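Home | Talks | About | Contact

Speaker notes: "Who Moved My Bath Mat? Ten Years of Letting Strangers Stay"
Midden Village Hall, 10/9/19
14 shares | 4 comments

Don't start until Gwilym has found the light switch. Thank him anyway.

SLIDE 1. HELLO

Say who I am. Rakiya Bako, owner of one holiday cottage, formerly owner of one holiday cottage and a sense of proportion. Ask who in the room lets out a place already. Ask who is thinking of it. Look at the second group with pity, but keep it quick.

The talk is meant to be on the visitors' book and the house notes, the two bits of writing that every holiday let has and that hardly anyone reads properly. I've got ten years of both. I'll leave tax to Harvey Chan, who is on after the tea and has brought a projector of his own, so be warned.

SLIDE 2. THE HOUSE NOTES

My first set ran to one page: where the bins go, how the boiler works, please shut the gate. By the third summer it was 14 pages and had an index. Every page was written in a temper. You can date them by the crime. Page six (candles) is the Easter of the candles. Page nine is entirely on the subject of fish.

Read out the paragraph on the gate. Pause after "or any other gate".

Point to make: guests read the wifi code and then they stop. If you have anything else to tell them, put it next to the wifi code. 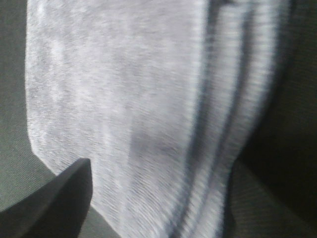
House notes always give away what the owner is frightened of. Wyn Skyrme's are all to do with the septic tank. Pentti Keskinen has a sauna at Boros and his are a single sheet which says, in full, "Be sensible." I was frightened of linen. I had half a page on pale grey towels like this one, the soft fuzzy sort that takes up fake tan like blotting paper, and I had used the word "forensic". A guest from Leeds underlined it and wrote "steady on" in the margin. She was right. I cut the half page and bought some dark flannels for make-up, and that was the end of it.

Ask the room: what are you frightened of? Take two answers. If someone says hot tubs, move on, we only have the hall until nine.

SLIDE 3. THE VISITORS' BOOK

There are 284 entries in mine. Most of them say the cottage was lovely and the weather was mixed. I have come to think "mixed" is the kindest word in English.

Read out:
- "Lovely stay. Saw a heron." (Then, next family, same pen: "No heron.")
- The two-page one on the pub quiz, leaving out the name of the landlord, who is sitting at the back.
- The child's drawing of what could be me or the boiler.

People are polite in the book and truthful on the internet. The useful stuff is in what they mention without meaning to. Four families in a row wrote that they "managed fine" with the tin opener. I bought a new tin opener.
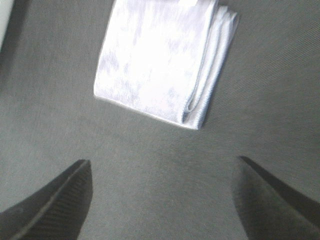
Don't answer back in the book. I did it once, in November, after a remark on the mattress, and for the rest of that winter every guest added their own view underneath. It reads like the minutes of a very cross parish council. I had to start a fresh volume. (Hold up both volumes. Don't pass the first one round.)

SLIDE 4. WHAT I'D DO NOW

Keep the notes to two sides. Have someone who dislikes you read them first. Gwilym did mine and took out "obviously" nine times.

Put the date on the front, so people can tell whether the bus times are this year's. Mine weren't.

Leave a decent pen with the visitors' book. The cheap ones give up in the middle of the compliments.

Skip the bit on laminating if we're late. If we're not late, the bit on laminating is: don't laminate until you've finished being angry.

SLIDE 5. QUESTIONS

Somebody will ask what I charge. £100 a night in summer, less when it's dark by tea. Somebody will ask about dogs. Yes, and they're cleaner than the stag parties. If Wyn asks about septic tanks, point at the urn.

Remember to pick up the visitors' books before Harvey puts his projector on them.

We use cookies to improve your visit. Accept | Manage settings
Sign up for our newsletter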